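Zandow planner: ticket 3000
Title: Right arm stops short of pre-grasp on grocery row, planner reports start state in collision
Component: planning scene / collision padding
Site: Esenside simulation bench
Status: Resolved, pending merge
Opened: Apr 17, 2018

Reported behaviour

Two-arm setup, five grocery items on the table. Task is to pick from the row with the right arm while the left arm holds its parked pose. The approach move runs, then the next plan request is refused with "start state in collision". No contact is logged by the physics engine at that point. The run has to be reset by hand.

Happens on 87 of 400 seeded runs. All 87 have the right gripper in among the items when the request is refused. Runs that take the tall box on the left are not affected.

Steps to reproduce

Load the grocery row world. Use the default Ibarra scene bridge settings. Send the right arm to the pre-grasp for the tuna can, wait for the move to finish, then request the grasp plan.
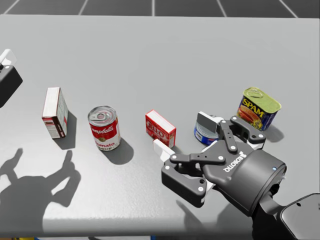 Bench view with the right gripper at the tuna can, SPAM can behind, Jell-O box to the left.

First checks

Joint states from the simulator and from the planner agree, so the arm is where the planner thinks it is. Object poses agree as well. Restarting the bridge makes no difference. Swapping the planning algorithm makes no difference either, as the request fails before any search starts.

We then suspected the left arm, as its gripper is also over the table. Removed it from the planning scene and ran the failing seeds again. Same result, so the left arm was put back.

Contact report

Turned on the collision pair output. The pair is always a right finger link and one of the cans. The true gap is small but positive. The planner sees an overlap because padding is applied twice: once by the bridge when it publishes the object, and again by the planner when it reads the object in. Each adds 15 mm.

The bridge padding was added in the October release for an Avatberg depth camera set-up, where object edges were noisy. It was left on by default. In simulation the poses come straight from the world state and it is not needed.

Fix

Bridge padding now defaults to zero and has to be switched on per sensor source. Planner padding is unchanged. A warning is written to the log if both are set.

Re-ran the 400 seeds with the change. No start state refusals. Four runs timed out in the grasp search, which is a separate fault and has its own ticket.

Workaround for older builds

Set object_padding to 0 in the bridge config and restart the bridge. Reloading the world alone does not clear the padded shapes.

Still open

The tilted SPAM can is added to the planning scene as an upright box. Needs the full orientation passed through. Not the cause here, leave this ticket out of it.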